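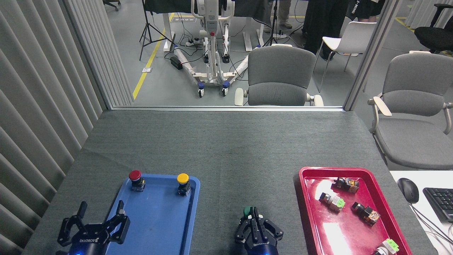
Naleck Housewares – Shop Floor Working Group
Minutes of the July meeting

Last updated: July, 4:15 p.m.

Chair: Nicanor Paredes
Present: assembly, stores, quality, maintenance, purchasing
Apologies: night shift lead

1. Minutes of the previous meeting
Accepted with one correction. Under item 4 the part should read "switch body" and not "switch cover."

2. Sorting and kitting of push buttons
The chair reported on the visit to Stinell. The task discussed was moving push-button switches and switch blocks between two trays with a two-arm machine. Stores asked whether it could cope with parts lying any which way, as they do when a returns box is tipped out. The chair said Stinell had quoted 139 picks in a shift with a person standing by. Assembly said a new hire does that before the first break.

Quality wanted to know what happens with the round caps. A cap held by its sides can be scuffed, and customers do send those back. Stinell has no figures on scuffing. Maintenance thought softer finger pads would help but would wear quickly.

Agreed: not ready for the returns bench. Worth another look for kitting, where the parts are the same every day.
Action: stores to make up 20 mixed trays for Stinell to try.

3. Folding and bagging of cloth covers
Purchasing had asked Aksoy for a price on a folding unit. It takes flat cotton covers only, one size at a time, and somebody has to lay each one square on the feed. The meeting felt this moved the work and did not remove it. The fitted covers are most of our orders and the unit will not take them.
Agreed: no further action this year.

4. Floor cleaning
The Terano scrubber has been on loan for 10 weeks. It does the main aisle well. It stops at pallet straps and has to be fetched back from under the racking most mornings. Night shift like it. Assembly would sooner have the straps picked up, with or without a scrubber.
Agreed: keep it to the end of the loan, main aisle only.
Action: maintenance to tape off the racking side.

5. Household chores question
The sales office has asked if we should design the new storage range with home robots in mind – wider handles, flatter lids. Views were mixed. The chair said he had yet to see a machine empty a dishwasher without help, and a lid that is easier for a machine to lift is usually easier for people too. Purchasing said a new lid mold would need an order of 3000 to pay for itself.
Agreed: handles to be looked at, lids left alone.

6. Any other business
The label printer in stores is still jamming. The part is on order.
Lockers – carried over again.

Next meeting: August, 2 p.m., upstairs room.

Related items
Minutes of the June meeting
Scrubber loan terms
Returns bench layout, revised
Suggestion form

This site uses cookies to remember your settings. By continuing you accept their use.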